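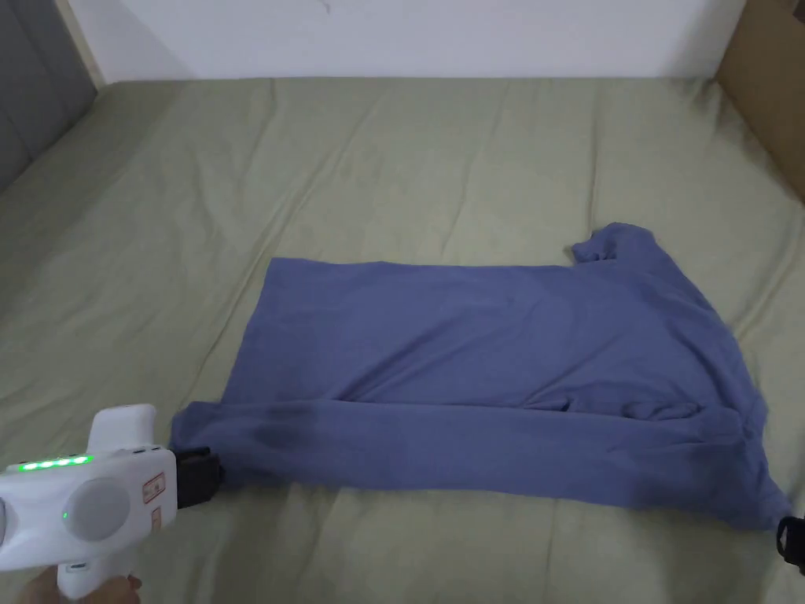 Holding the corners: a T-shirt being folded on a bed with two Zoubi grippers, the lights on the left-hand one showing green.

Bekham, the Winlow firm that wants a robot to fold your laundry, has called in its entire stock of hand-held training grippers after finding that a good many of them had been telling fibs about whether they were holding anything.

The company confirmed this morning that 40 pairs of its Zoubi grippers are being returned to the workshop. It has also taken its folding robot, Bedeck, off its trial at a serviced apartment block in the town, where in March it spent the better part of an afternoon solemnly folding the air above a bed.

Readers who have missed Bedeck so far have missed a slow but well-meaning machine with two arms, wheels and a camera on its head. It learns by copying. People working for Bekham go about folding shirts, towels and pillowcases with a Zoubi in each hand, squeezing a trigger to close the jaws, and the grippers record where they were and how tightly they were shut. Enough of that, the theory goes, and the robot picks up the knack.

It did pick up the knack. Unfortunately it also picked up the fault.

According to a notice sent to customers and home folders (Bekham's term for the people with the triggers), a small sensor behind the jaw can slip on its mounting after a few weeks of use. Once it has slipped, the gripper reports that the jaws have closed slightly before they have. The gap is 2 millimetres. On a rolled-up towel that makes no difference at all. On the hem of a T-shirt it is the difference between having hold of the shirt and having hold of nothing.

A human folder never notices, for the simple reason that a human folder has eyes and goes on squeezing until the cloth is gripped. The recording says the job was finished a moment earlier. Bedeck, being a trusting sort, believed the recording. It would bring its jaws down to the corner of a shirt, close them nearly all the way, lift, and carry on with the remaining steps in good order while the shirt stayed where it was.

Staff at the apartment block thought at first that the robot was practising.

The fault might have been caught sooner had the lights on the gripper been of more help. The Zoubi has a row of them along the body, and the manual says that green means the unit is ready and recording. It says nothing about the unit being right. Several home folders told the company they had assumed green covered everything, and the notice now concedes that "the meaning of the indicator lights could have been made clearer", a sentence that has the feel of having been through several drafts.

There was also a safety side to it, and that is what finally brought the trial to a stop. A robot that thinks it has gripped something and has not will sometimes try again, and Bedeck's second tries were brisker than its first. On one of them it caught the edge of a fitted sheet instead of the shirt lying on top, decided that this was a very large sleeve, and pulled. The sheet came off the mattress, followed by two pillows, a folded blanket and a bedside lamp. The lamp's flex went round the left wrist. The robot then did what it had been taught to do with a finished garment and set off towards the shelf.

A cleaner pressed the red stop button on its back. The button worked, and Bekham would like that to be mentioned. Nobody was hurt, the lamp has been replaced, and the block's management describes relations with the company as good, although it has asked for the next trial to be held in a room with the lamps taken out.

An internal check followed, and it did not take long to find the pattern. The shirts were failing far more often than the towels, and the failing shirts all led back to recordings from older grippers. Of the first 1000 folding sessions the company went through, 217 had been made with a sensor out of place. Those have been thrown out. The rest of the collection is still being gone over, a job that involves watching a great deal of other people's laundry at half speed.

Bekham says folders who made the bad recordings will be paid for them in full. This was not the first answer they were given. An earlier message, sent out at 7.40 in the evening and withdrawn before breakfast, spoke of "adjusting" payments for sessions found to be unusable, and the reply from the folders' group chat was apparently swift and well organised. One described the job as kneeling beside a bed for an hour with a plastic pistol in each hand, pinching the same T-shirt by the corners, and said that if the pistol was wrong that was hardly the fault of the knees.

The repair is dull, as good repairs tend to be. The sensor is to be held by a screw where it used to be held by glue. Each gripper will also ask its user to close the jaws on a small metal strip at the start of every session, and will refuse to record if the reading does not match the thickness of the strip. The strip will hang from the handle on a cord, the early testers having lost theirs down the sides of mattresses.

The lights are to change too. Green will now mean that the unit is ready, recording and has passed its check. Amber will mean that it has doubts. The company considered adding a beep and was talked out of it by everyone who had to be in the room.

As for Bedeck, it is back in Bekham's own building on the edge of Winlow, relearning shirts from the recordings that survived. It has been given a way of checking its own work as well. After closing its jaws it must now look to see whether the cloth has moved with them, and if the answer is no, it has to stop and wait for a person. The speed of the second try has been cut to match the first, and it is no longer allowed to pull on anything bigger than a bath towel without permission.

Early results are described as encouraging. The robot is gripping hems again, and drops far fewer shirts than it did in March, but the extra looking has made it slower, and a single T-shirt now takes it long enough that the engineers have been seen folding the next one themselves to pass the time.

The apartment block has agreed in principle to have it back once the new grippers have been in use for a full month with no further trouble. Until then the laundry there is being folded by the same staff who folded it before, and who, it should be said, were never asked to stop.

Home folders with a Zoubi still in the cupboard should post it back in the original box, or in any box of about the same size with plenty of padding. Units should be switched off before packing. The sorting office in Winlow has already had to open one parcel that was glowing.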